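Forum > Simulation and Control > Deformable objects

Two-arm cloth covering: final-state metric disagrees with what the policy is doing

Asked by Elfriede Riedl
Tags: bimanual, cloth simulation, evaluation, imitation learning

I am trying to reproduce the covering result from the Wundgate tech report and have reached the point where my numbers make no sense to me. The task is simulated. Two arms have to pull a blanket over a pillow and leave it there. The policy is trained by imitation on scripted demonstrations, takes two camera views plus joint positions, and outputs position targets for both arms in short chunks.

The report scores an episode by coverage at the last step: project the cloth mesh and the pillow mesh onto the support plane, divide the overlap by the pillow area, call it a success above a threshold. I implemented the same thing. I have 765 demonstrations. Evaluation is 100 episodes per checkpoint, with the start pose of the cloth and the pillow randomized within a small box.

My trouble is that the coverage score keeps going up between checkpoints while the behavior gets worse when I watch it. Early checkpoints grip a corner, lift, and drag it at a sensible height. Later checkpoints shove the whole cloth into a heap against the pillow. A heap that leans on the pillow overlaps it nicely in projection, so it scores. A flat blanket that stops a little short scores nothing.

I render with room appearance, support and camera pose all randomized. Two renders from the same batch: 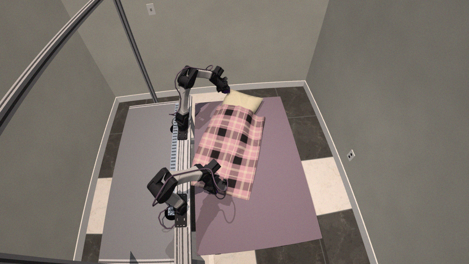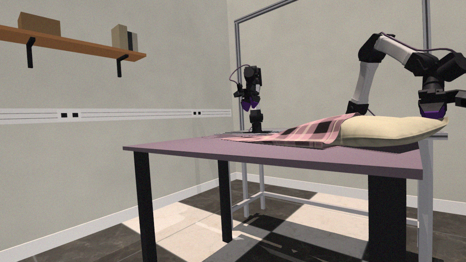 Settings, in case they matter:

Cloth is a particle mesh with stretch and bend constraints. Bend stiffness is on the low end, and self-collision is on.
Pillow is a soft body with a fairly coarse mesh.
Grasping is done by attachment: if the fingers close and a cloth particle lies between them, the particle is pinned to the finger frame until they open.
Action chunk is 7 steps, executed in full before the next inference.
Seeds: 5 training runs. The trend is the same in all of them.

What I have tried so far:

Raising the success threshold. This lowers every score but does not change the order of the checkpoints.
Adding a penalty on cloth height above the plane. It punishes the pillow being under the cloth, and that is the goal, so I took it out again.
Training longer. Heaps become more frequent.
Filtering the demonstrations by final coverage and keeping the upper part. No visible difference, and I lose data.

I can see two explanations and cannot separate them. Either the metric is wrong and the policy has always been mediocre, or the policy is drifting toward something in the demonstrations that I have not noticed. The scripted demonstrator does have a recovery move where it pushes the cloth after a missed grasp. I did not think it was common enough to matter.

Specific points where I would like advice: is there an accepted metric for covering tasks that does not reward heaps, and how would you check whether the recovery move is the cause without regenerating the whole set? Regeneration takes most of a week on our machine and I share it with two other people.

Edited to add: the validation loss goes down smoothly the whole time. I know this says little about rollouts, but someone will ask.

Dulce Sandoval

You have both problems, and I would deal with the metric first. Until it is fixed you can't tell whether anything else helped.

Projected overlap is a silhouette measure. It throws away everything about how the cloth is arranged, so folded, heaped and flat cloth are all the same to it provided the outline lands in the right place. For a towel on a flat surface people get away with it. With a soft object under the cloth they usually don't.

What we use on the Rivmont setup is three numbers, reported separately and never summed:

1. Coverage, same as yours. Keep it so that people can compare.

2. Spread. Take the projected area of the cloth and divide by its rest area. A heap is low here even when coverage is high. Watch out for starts where the cloth is already folded by design: in that case divide by the projected area at the start of the episode. Your blanket may be in that category, depending on how you initialize it. If the task is meant to preserve a fold, spread relative to rest area will call every correct episode a failure.

3. Edge error. Pick the edge that is supposed to end up past the pillow, track its particles, and measure the mean distance from each to the target line. You have the mesh, so you know which particles are on which edge. This one catches the policy that gets there with the wrong side of the cloth leading.

Count a success only if all three pass. Choose the thresholds by looking at rendered final states from the demonstrations, before you look at any policy results. Write the thresholds down with a date next to them. I am serious about that part. I once retuned mine after seeing the rollouts and had to withdraw a table.

Now the recovery move. There is no need to regenerate anything. Your grasp is an attachment, so the simulator knows at every step whether a particle is pinned. Replay the logged states and label each step as one of:

attached and moving
free and moving
free, with finger to cloth contact

The last class is your push. Get the fraction of steps per demonstration that fall in it and plot the histogram. My guess is a long tail, with a minority of demonstrations contributing most of the pushing. A missed grasp costs time, so those episodes are also the longest ones. If you sample training windows uniformly over steps, long episodes are drawn more often and the push is over-represented compared with its share of episodes. This is very easy to miss if you counted per episode.

There are two cheap tests once you have the labels:

a) Sample uniformly over episodes first, then over steps within the episode. It is a small change in the data loader. If the heaps drop, you have your answer.

b) Mask the loss on the contact-without-attachment steps, but keep those steps in the observations. The policy still sees the states that follow a missed grasp and learns what to do next from the regrasp portion.

I would run (a) before (b). Don't drop the episodes altogether. We tried that, and the policy became helpless after the first miss because it had never seen a cloth in that condition.

Your filter by final coverage fails for the same reason your metric does – it keeps the heaps.

One more thing to look at. Executing all 7 steps open loop makes the push attractive. A grasp needs the fingers in the right place at the moment they close, and a chunk predicted from a stale observation will miss more often. Pushing tolerates the error. Try executing only the first part of each chunk and replanning. It will be slower to evaluate, but you can do it on existing checkpoints without training anything, so start there tonight and do the labeling tomorrow.

Chávez

agree with most of the above. check bend stiffness also. if it is too low, the cloth buckles the moment anything touches it from the side, and any small contact makes a heap no matter what the policy wanted. double it and rerun one checkpoint

also self collision margin. if it's bigger than the particle spacing you get cloth that puffs up by itself. had that for a month in July and blamed the network

Elfriede Riedl (original poster)

Following up for whoever finds this through search.

Shorter execution first. I reran the last checkpoint of every seed with replanning after two steps in place of the full chunk. Missed grasps went down in all of them. Heaps went down too, but they are still the most frequent failure.

Then the labels. Dulce's guess about the tail was right. Most demonstrations contain no free pushing at all, and a small group contains a great deal, with one that pushes for more than half its length. By episode the recovery move looks rare. By step it does not. I had only ever counted by episode.

Sampling over episodes first gave the largest single improvement, retrained on one seed so far. The remaining seeds are queued. I have not tried the loss mask.

With the three-part success criterion, the checkpoint order is reversed from what coverage alone gave me, and it now matches what I see in the renders. The absolute success rate is much lower than the one in the report. I can't say whether the report has the same issue, as it shows final coverage only and no final-state renders.

On the fold question: I normalize spread by the start of the episode. Thank you for the warning, I would have got that wrong.

Bend stiffness: I doubled it for one checkpoint. The cloth looks stiffer than I would like and the results are within the noise of the evaluation. The self-collision margin was already below the particle spacing. I have left both alone.

The labeling script is in the Cludulville shared folder under tools, for those who have access. It expects one state log per episode and writes a class per step. The contact test uses the nearest finger only, so it undercounts when both arms touch the cloth at once. I will correct that when the queue clears.

Dulce Sandoval

Good. On the undercount: run the contact test per arm and keep two label tracks. Merging them hides the case where one arm holds a corner properly and the other is pushing, and with a two-arm task I'd expect that to be a fair part of your tail. If you do get to the loss mask, apply it per arm as well – masking the full action vector would discard a good grasp along with the push.

Please post the remaining seeds when they are done, including any that go the wrong way.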